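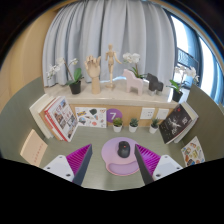 About the Wundwood Grippers

We're the after-hours robotics club at Lebrun School, founded by Jacqueline Maillard, who teaches shop and had been promised a quiet year. Our members work on one modest question: how do you get a gripper to pick things up and put them back where they belong? People do this before breakfast. It has kept us busy for 4 semesters.

Everyone starts with the hand-held gripper, long before they touch a motor. Our first one was named Findus. It lives in a drawer now, with its screws in a separate bag.

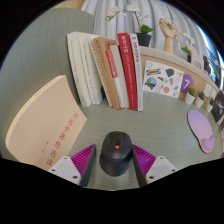 Do I need to know how to code before I join?
You need to be able to use a screwdriver and lose an argument. Coding starts in the second semester.

Desk 7 is where new members learn to pick up a computer mouse. It's a smooth, rounded thing, and it humbles everybody. The club log stands at 457 practice grips, 62 of them filed under "let's not discuss."
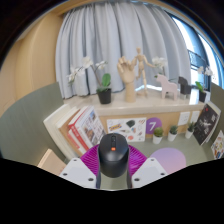

Mouse in hand, Desk 7.

Each May we enter the Dralico Cup, a tabletop tidying contest for student teams. We've placed second from last 2 times, and the certificates are framed. Jacqueline says the judging is fair. The rest of us are still looking into it.
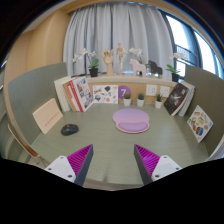
Desk 7, with the mouse to the left of its pad.

New members are welcome at any point in the semester. Bring a snack and label it.

Page updated 2022-09-03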